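Karkilden Shared Workshop, Arm Build Group
Minutes, 30th January

Chair: Magdolna Boros. Notes by the Bodnár bench.

1. Last meeting's minutes
Accepted after one change. The arm was never "nearly finished" and those words come out.

2. State of the build
The views from the bench were gone over before anything else. Magdolna asked that people look at them before giving opinions, which mostly happened.
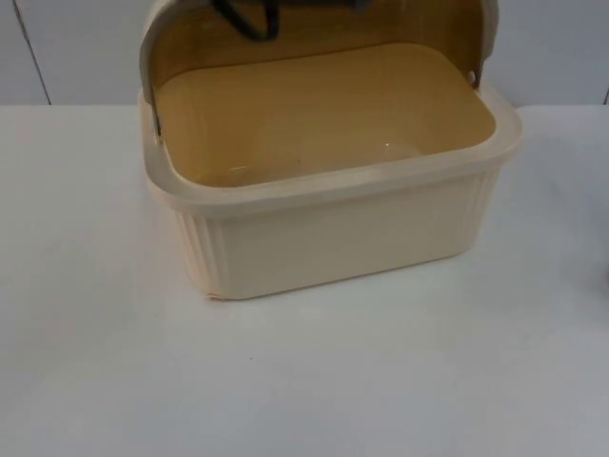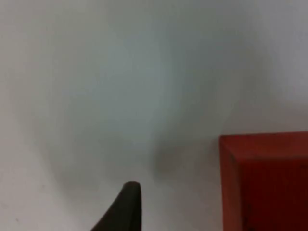
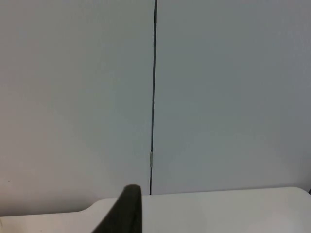 Bench views. First: the open container on the white table. Second: finger and red box. Third: finger at the back edge of the table.

The Zekham proposal calls the arm a sorting station. Several members felt that was a big name for a thing with one plastic tub. The chair wants to see it put 15 parts in a row into the container, lid up, with no hand on the table, before anyone uses the word "station" in the newsletter. Agreed, with grumbling.

On the wrist camera: the picture is soft and the finger takes up a good part of the lower half. The Zekham side says software can live with that. Magdolna said she has heard that about every camera the shop has bought. The red box stands out well enough against a pale background, but a strong red is an easy case and says little about gray brackets or clear bags. Gray parts to be tried next.

The container's lid was argued over for too long. One view is that it should come off at the hinge, as the gripper has to work close to it. The other is that a sorter that can't get past a lid isn't much of a sorter. Left on for now.

3. Money
The Dirkine motor kit is quoted at 80 dollars per joint and the group wants 3. The chair asked what the present motors can't do. No clear answer was given — item held over until there is one in writing.

4. Bench time
The arm may stay set up for 48 hours at a stretch, then the table goes back to general use. A request for a permanent spot was turned down.

5. Actions
Zekham side: run the 15-part trial and write down the misses too.
Bodnár bench: find gray test parts.
Magdolna: reply to Dirkine, no order placed.

Next meeting when the trial has been run.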